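# Jeltlow Kitchen Study: Questions People Keep Asking Us

*Last updated 2023-08-29*

Thank you for all the notes since we put the Jeltlow results up. Many of you asked the same handful of things, so we've gathered the answers in one place. If yours is missing, please write to us, and we'll add it when we can.

## What is Jeltlow, in plain words?

Jeltlow is a way of deciding which practice runs a robot should learn from. We have a simulated arm doing small kitchen jobs, and we have a big pile of recorded runs of those jobs, some tidy and some pretty clumsy. The usual habit is to train on the whole pile. Jeltlow scores short stretches of each run by how well they predict the next few seconds of motion, keeps the useful stretches, and lets the rest go, even when they come from a run that ended well. 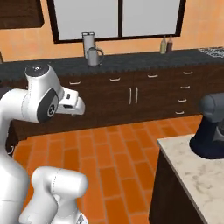

*Answers by Felicidad Malabanan and Aileen Tan, with corrections from Danilo Aquino*

We should say right away that the scoring idea grew out of an older tool of ours called Relell, which judged whole runs as simply good or bad. Relell was easy to explain and we were fond of it, but it threw away a lot of perfectly nice reaching and approaching just because something went wrong at the very end.

## How much data did you use?

The full pile holds 2,440 recorded runs. After scoring, the stretches we kept came from 852 of them. People sometimes read that second number as "852 successful runs," and that's our fault for the way we labeled the first chart. A fair number of those runs failed at the task overall and still had a good stretch or two inside.

## Did it work better?

On most tasks, yes. We tested on 23 tasks, with 5 training seeds for each, and the policies trained on the kept stretches beat the train-on-everything policies on the larger share of them. The gains were biggest on tasks with a long trip across the room before anything gets touched. For short tasks, where the gripper starts near the thing it needs, the two were close enough that we wouldn't want anyone to make a decision based on the gap.

There were also a couple of tasks where Jeltlow did worse, and they're in the results table with everything else. Rowena Salazar, who ran most of the evaluations, thinks the scorer is too hard on slow, careful motion, and marks a pause as wasted time when it's really the arm lining itself up. We have a fix in progress and hope to post it in December.

## Why a kitchen?

Mostly because kitchens are full of handles! Ours has a long run of dark cabinets with horizontal pulls on the drawers and pairs of vertical ones on the doors, and to a policy that hasn't learned much yet, one drawer pull looks an awful lot like the next. That makes it a good place to find out whether the robot has picked up the task or has just learned to head for the nearest bar of metal.
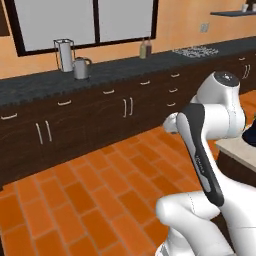
It also helps that everyone who reads our reports already knows what a kitchen job should look like. When Divina Malabanan joined the project she could sit down with a stack of recordings on her first afternoon and tell us which ones seemed off, and her notes agreed with the scorer often enough to encourage us — and disagreed in a few spots that taught us more.

## Does the robot see the same view every time?

No, and please don't assume so if you're planning to reuse the recordings. Viewpoints differ, and you'll find a good deal of the arm itself in many of them. We tried masking the arm out for one round of training and the results got worse, so we left it in.

## Which tasks are still hard?

Anything with small controls. Moving the arm over to an appliance is something the policies learn fairly early, but putting the fingers on the right part of a panel is another matter. A small miss still counts as contact, and our first version of the scorer was much too generous about contact. The current version looks at where the fingers land as well.

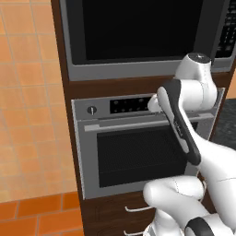
*Gripper fingers against the oven's control panel, simulated kitchen.*

## Can I use this on a real robot?

You can try, and we'd love to hear about it, but everything we report is from simulation. Our friends at the Triststead lab are planning a hardware test with their own recordings. Until they have numbers, we'd rather not guess at them.

## Where do I get the code and recordings?

Both are in the Panganiban archive, under the Jeltlow folder. Start with the small sample set, read the notes on file layout (Danilo rewrote them this summer and they're much friendlier now), and only then download the full set. It's large, and more than one of us has filled up a laptop with it.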